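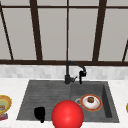 列表：Kedport 家用水处理讨论
主题：Re: 软水机再生周期与实测硬度对不上
附：滴定步骤、容量核算、混水计算

各位好：

上一封信里的数据我重新核了一遍，结论先写在前面：树脂没有失效，控制阀也没有坏，偏差主要来自两处，一处是硬度设定值用了试纸读数，另一处是旁通阀没有完全关死。下面按顺序说明。先引原信，方便没有收到的人对照。

> 我家在 Kedport 北侧管网，水源是 Odton 水厂。厨房和热水器前装了一台 Rey 的小型软水机，
> 树脂 10 升，按流量再生。硬度设定值填的是试纸读出来的 250。
> 上一个周期水表走了 1,668 升的时候，水壶里已经开始出现白色沉淀，而控制头显示还剩
> 不少余量。
> 盐箱里盐是够的，盐水液位正常，再生时能听到吸盐的声音。
> 我用 Zoltix 的滴定盒测了出水，读数在 30 到 45 之间跳，每次都不一样。
> 问题有三：一是树脂是不是该换了；二是设定值应该填多少；三是出水读数为什么不稳定。
> 另外，厨房台面和龙头根部的水垢擦掉以后很快又有，这个能不能作为判断依据？

先回最后一个。台面和龙头根部的水垢不宜作为判断依据。水滴蒸发以后，水里所有不挥发的盐分都会留下，包括钠盐。软水蒸发后也有白色痕迹，区别在于软水的痕迹用湿布一擦就掉，碳酸钙的痕迹要用酸才能去掉。用柠檬酸溶液滴一滴，起泡的是碳酸盐，不起泡的多半是钠盐或者硅酸盐。硅酸盐垢用柠檬酸基本没有作用，深色的复合材料台盆上尤其显眼，不要因为擦不掉就去加大再生频率。

一、原水硬度

试纸的问题是分档太粗。常见的家用试纸在 250 和 425 之间没有中间色阶，250 到 320 这一段的水，多数人都会读成 250。颜色还受读数时间影响，超过说明书规定的时间再看，色块会继续变化。试纸适合判断出水是否已经穿透，不适合用来填设定值。

滴定的做法如下，和实验室方法没有本质差别，只是量具简单一些。

取水样 100 毫升，放入锥形瓶。取样口在软水机之前，先放水把支管里的存水排掉。加氨性缓冲液 5 毫升，使 pH 到 10。加铬黑 T 指示剂少许，溶液呈酒红色。用 0.01 mol/L 的 EDTA 二钠溶液滴定，边滴边摇，接近终点时颜色转紫，此时放慢，每滴之间停几秒，到纯蓝色为止，记录体积。

在上述条件下，每毫升 EDTA 对应 1 毫克碳酸钙，水样是十分之一升，所以体积读数乘以 10 就是以碳酸钙计的硬度，单位 mg/L。我在同一片管网取样，做了 3 次平行，体积都是 30.0 毫升，硬度 300 mg/L，折合德国度 16.8。 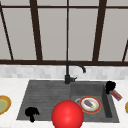 滴定时加完缓冲液要不要尽快滴？

要尽快。pH 到 10 以后碳酸钙会慢慢析出，析出的部分和 EDTA 反应很慢，终点会往回返红，结果偏低。加完缓冲液后应在五分钟内滴完。碱度高的水样更容易出这个问题，可以先加少量盐酸酸化，煮沸赶走二氧化碳，冷却后再加缓冲液。

还有两个常见误差。第一，水样里镁很少时，铬黑 T 的终点不明显，从紫到蓝拖得很长。办法是在缓冲液里预先加少量 EDTA 镁盐，市售缓冲液有的已经加过，看标签。第二，铜管里放了一夜的水含铜，铜会封闭指示剂，滴多少都不变蓝。放水之后重取即可，不必去找掩蔽剂。

原水硬度会随季节变。Odton 水厂夏季用地表水的比例高一些，硬度低；冬季井水比例高，硬度高。我的 300 是冬季的数。建议设定值按全年最高值填，代价是夏季多用一点盐。想省盐的，可以在 6 月和 12 月各测一次，分别改设定值，这个操作在控制头菜单里一分钟就能完成。

二、树脂容量核算

容量不要用树脂厂家给的总交换容量来算。总容量是把树脂完全转成钠型时的数值，家用机每次再生都达不到。要用工作容量，工作容量由每升树脂的用盐量决定。

原信那台机器的盐量设定是每升树脂 100 克，10 升树脂即每次 1 千克盐。在这个盐量、顺流再生的条件下，工作容量按每升树脂 50 克碳酸钙计算，总计 500 克。

原水 300 mg/L，也就是每升水 0.3 克。500 除以 0.3，得 1667 升。原信里出现沉淀时水表走了 1,668 升，两个数几乎重合。换句话说，树脂交换到了它应有的量，然后正常穿透。第一个问题到此可以回答：不用换。

控制头为什么显示还有余量，也很清楚。设定值填 250，控制头就按每升 0.25 克去扣，500 除以 0.25 得 2000 升，所以它认为还剩 332 升。这 332 升里出来的水硬度是逐步上升的，头几十升上升得慢，后面很快，直到接近原水。

需要提醒的是，重合到这种程度带有偶然成分。50 克每升这个数本身就有误差，温度低、流速高的时候会小一些，水壶里的沉淀也不是一个灵敏的终点。不要把它当作校准依据，只能说明量级没有问题。

设定值方面，第二个问题的答案是 300，再留一份备用容量。流量型控制头一般有“延时再生”和“立即再生”两种方式。延时再生是在容量用完的当天夜里执行，所以必须留出一天的用水量作备用。每天用水 200 升的家庭，备用就填 200 升，可用水量是 1467 升。立即再生不需要备用，但是再生期间出来的是硬水，如果恰好有人用热水，硬水就进了热水器。热水器前装机的，我建议用延时。 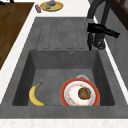 盐量加倍，周期能不能也加倍？

达不到。用盐量从每升树脂 100 克加到 200 克，工作容量大致只增加三成左右，多出来的盐大部分随废液排掉。家用机在低盐量下运行更经济，代价是再生次数多一些，出水残余硬度略高。盐量调整后，设定的容量必须同步修改，否则控制头仍按旧容量扣减。

吸盐管的射流器和盐量是配套的。改盐量等于改盐箱补水时间，补水口的限流片规格写在阀体标签上，按每升水溶解 0.36 千克盐计算。1 千克盐需要补水 2.8 升。补水后至少放两个小时，盐水才接近饱和。再生前临时补水的机型，补水步骤要提前安排，具体看控制头版本，Rey 早期的阀体没有这个选项，只能在再生结束后补水。

盐箱液位正常、能听到吸盐声，这两条只能说明射流器在工作，不能说明盐水浓度。盐箱里如果结了盐桥，下面是空的，水和盐接触不到，吸上来的就是淡盐水。用一根塑料棒往下探，探到底为止，没有碰到空腔就没有盐桥。不要用金属杆，会划伤箱底的盐水阀套管。

三、出水读数不稳定

原信的读数在 30 到 45 之间，这个范围超出了滴定本身的误差。先排除方法问题。Zoltix 那种滴定盒用的是滴瓶，每滴对应的硬度是固定值，水样少的时候一滴就差很多。把水样体积加大一倍，每滴代表的硬度就减半，读数仍会有跳动，幅度应当变小。如果加大水样以后幅度不变，就是水本身在变。

水本身在变，最常见的是旁通阀内漏。旁通阀是三联阀或者活塞式，密封圈磨损以后，一小部分原水直接并入出水。内漏的特征是：出水硬度和流量有关。流量大时树脂罐压降大，旁通两侧的压差随之增大，漏过去的原水就多；流量小时漏得少。不过两条通路的流量都在变，混合比例不一定单调，所以只测一个流量没有意义。

检查步骤：

1. 再生结束后放水十分钟，把树脂罐里残留的盐水和存水排净。
2. 在小流量、中流量、大流量下各取一个水样，分别滴定，记录龙头开度。
3. 关闭软水机的进水阀，旁通保持关闭位置，打开下游龙头。
4. 等管内余压放完，龙头仍有持续水流的，旁通有内漏。没有水流的，旁通密封正常，再去查中心管的密封圈。

第 3 步做之前要把热水器的进水阀也关上，否则热水器里的水会倒流出来，看上去和内漏一样。我第一次查的时候就在这里误判过，拆了一只完好的旁通阀。

中心管密封圈的问题比较隐蔽。中心管顶端插进阀头，靠一只 O 形圈密封。切短中心管时如果切口有毛刺，装的时候会把圈割伤，原水从阀头直接进入中心管，不经过树脂。这种情况从新机安装起就有，不会突然出现。如果刚再生完出水就有二三十的硬度，而且旁通没有内漏，就应当放空罐体检查这只圈。换圈时用硅脂，不要用矿物油脂，后者会使橡胶溶胀。

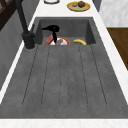
回到漏率的估算。树脂正常时出水硬度按 3 mg/L 计，原水 300 mg/L，混合后测得 36 mg/L，则漏过去的原水比例是（36 减 3）除以（300 减 3），即 11%。这个比例对于密封圈磨损来说偏大，更像是阀柄没有转到位。原信作者可以先把旁通柄反复转几次，转到有明显限位感为止，再重测一遍。很多人省掉这一步直接买配件。

内漏对容量核算也有影响。漏过去的那 11% 没有消耗树脂，水表装在哪里就很关键。水表在树脂罐出口、旁通之前的，只计经过树脂的水，前面的核算不用改。水表在旁通之后的，计的是总量，经过树脂的水是 1668 的 89%，即 1485 升，交换量是 445 克，平均到每升树脂是 44.5 克。这个数仍在正常范围内，只是说明设定容量要往下调一些。原信没有提水表位置，请补充。Rey 的阀体内置水表属于前一种，外接的属于后一种。

四、有意混水

说完无意的混水，再说有意的。厨房冷水不一定要软化到零。硬度很低的水对铜管和某些铝制器具有腐蚀倾向，并且软化会引入钠。每去掉 1 毫克碳酸钙硬度，增加 0.46 毫克钠。300 mg/L 全部软化，钠增加 138 mg/L。限钠饮食的人，饮用水应当从软水机之前单独接管。

需要混水的，按下式算：旁通比例等于目标硬度除以原水硬度。目标 80，原水 300，比例是 27%。阀头上带混水螺丝的机型，先把螺丝全关，确认出水接近零，再逐步打开，每次转四分之一圈，放水后滴定，直到达到目标。带着内漏去调混水，得到的只是某一个流量下的数，换一个流量就不准了。

判断结垢要看的是暂时硬度，总硬度只是上限。我同时测了碱度：水样同样取 100 毫升，甲基橙作指示剂，0.02 mol/L 盐酸滴定，每毫升对应 1 毫克碳酸钙，用去 24.0 毫升，碱度 240 mg/L。所以 300 里面有 240 属于暂时硬度，加热会析出；其余 60 是永久硬度，以硫酸盐、氯化物形式存在，烧水时一般不析出。热水器温度设在 55 度以下，析出会慢很多，但要注意储水式热水器长期低温运行的军团菌问题，两者需要权衡，定期升温一次是通常的做法。

五、关于记录

建议各位发数据时统一格式，列表里几封信的单位互相不一致，有用德国度的，有用 mg/L 的，还有一封写的是“度”，没有说明是哪一种。至少应包括以下 4 项：

原水硬度，注明方法和单位；
树脂体积和每次盐量；
两次再生之间的水表读数，注明水表位置；
出水硬度，注明取样时的流量和距上次再生的水量。

水温有条件就记。冬季进水温度低，交换速度慢，高流量下穿透会提前，同一台机器冬夏容量差一成并不奇怪。

余氯也可以顺带测。长期接触余氯会使阳树脂的骨架氧化，颗粒变软，罐体压降升高，含水率增加。真正判断树脂要不要换，应当看这几项：相同盐量下的容量是否逐年下降，排水里有没有碎粒，同一流量下龙头压力是否变小。原信三项都没有提到，我不建议现在就换。

还有一件小事。盐箱里的盐不必加满，加到三分之二即可，盐面高出水面一掌左右。加得太满、长时间不动，最容易结盐桥。片状盐和颗粒盐都能用，细盐不行，会板结在筛板上。

原信作者请先做两件事：设定值改成 300，旁通柄转到位。完整跑一个周期之后，把上面四项数据发到列表。在此之前不要动混水螺丝，也不要清洗树脂。铁离子清洗剂的问题有人在另一个主题里问过，Odton 的水铁含量低，我这边一直没有用过，没有数据可以提供。

滴定用的计算表我用的是普通电子表格，需要的人在列表里回一声，我贴纯文本版。

Kedport，北侧管网用户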